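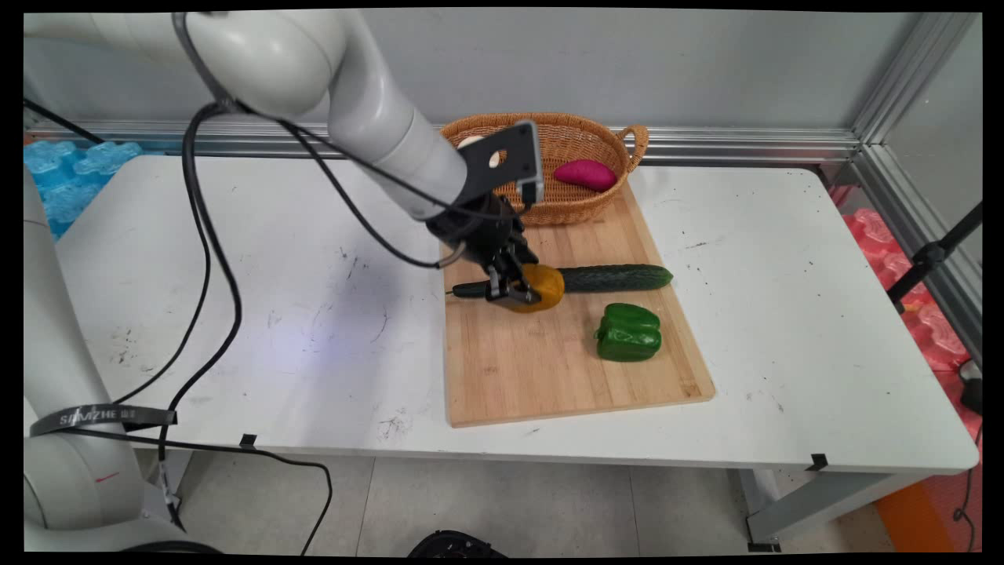 Progress report to the Lindholm Fund
Project: Who pays for the party offices?
Period covered: from the start of the grant to the end of April
Prepared by: Bendik Engström, project lead

Where we are

The application promised that by this point we would have a searchable register of donations and loans to governing parties in the countries we cover, checked against company records. We have a register. It can be searched. Whether it has been checked in a way I would be happy to defend in front of a hostile lawyer is another matter, and most of this report is about that.

The register holds 2130 entries, all of them payments or loans declared by a party, a party-owned company or a foundation linked to one. The number will look good in your annual review and I would ask you to be careful with it. A large share are small sums from named members, which were never the point of the project. The entries that matter are the ones where the money came through a company with no trading history, and there are 200 of those at present. I expect that figure to fall as we go through them, as some will prove to be ordinary family businesses with bad paperwork.

What the Predex data did and didn't do

You will remember that the second payment of the grant was tied to our use of the Predex matching tool. We have used it. It compares director names across registers and gives each pair a score, and the sales material says that a score of 100 is a certain match. We took a batch of pairs with the top score and went through them by hand with the original filings open. Several were different people who shared a name and a year of birth. In one country that is hardly surprising, given how few surnames are in common use and how often the registrar leaves out the day and month.

Predex were polite when we raised this and sent a longer manual. The manual says the score should be read as a guide. We now treat it that way, and every match in the public version will have been confirmed by a person who has seen both documents. This is slower. I would not recommend paying for the higher tier next year, whatever the renewal email says about it.

The Lelley loans

This is the part of the work I have most confidence in, and also the part I can say least about in a report that may be circulated.

Lelley is a holding company that lent money to a regional party office before the last local elections. The loans were declared. They were then written off one after another, and the write-offs were not declared, which in that country they should have been if our reading of the law is right. We have had one legal opinion that says it is and one that says the wording is loose enough to argue over. The first was from a lawyer who was keen on the story. I have given more weight to the second.

We have found seven write-offs. A former employee of the company says there are more and that part of the money left the country in hand luggage. I have seen nothing to support the luggage claim. It is a good detail, it has already appeared on two diaspora news sites as though it were established, and it may well be true, but both sites seem to have taken it from the same man and he declines to say how he knows. It stays out of our material until we have a customs record or a second person who was in the room.

Horex

Horex supplied printing to the same party office at prices well above the local rate. The application described this as a likely kickback. I wrote that sentence and I would now withdraw it. The invoices we have cover paper that was bought during a shortage, and other printers in the city were charging much the same in those months. There may be something wrong with how the work was awarded. The price alone doesn't show it. We have stopped work on Horex for the time being and moved the hours to Lelley.

Replies from the authorities

We wrote to the electoral authority, the auditor's office and the revenue service. The electoral authority sent an acknowledgement and a link to its website. The auditor's office asked for our questions again in another format, and we complied, and have heard nothing. The revenue service says it can't discuss individual taxpayers. None of this amounts to a cover-up, and I would be grateful if the newsletter did not use that word again. The draft we were shown did so twice.

Spending

Travel is under budget as two interviews were done by phone. Translation is over, mainly on account of court papers that were handwritten. The two more or less cancel out. Legal advice will go over before the end of the grant if we publish on Lelley, and I would sooner ask now than later whether the Fund will let us move the unspent travel money across.

The outcome measures

The form asks how many policy changes the project has led to. None. It also asks for the number of people reached. We could give you visits to the register page, but a good part of the traffic comes from automated crawlers and the rest includes us. I have left the box blank on the form and would like it to stay blank.

Next period

Finish the hand checks on the company entries. Put written questions to Lelley and allow them proper time to answer. Go back to the auditor's office. Decide on publication once the answers are in, or once the deadline has passed without any. If the second legal opinion turns out to be the sounder one, there will be a shorter and duller article than the one in the application, and the Fund should be prepared for that.

The correspondence with Predex and both legal opinions can be sent on request, the opinions in confidence.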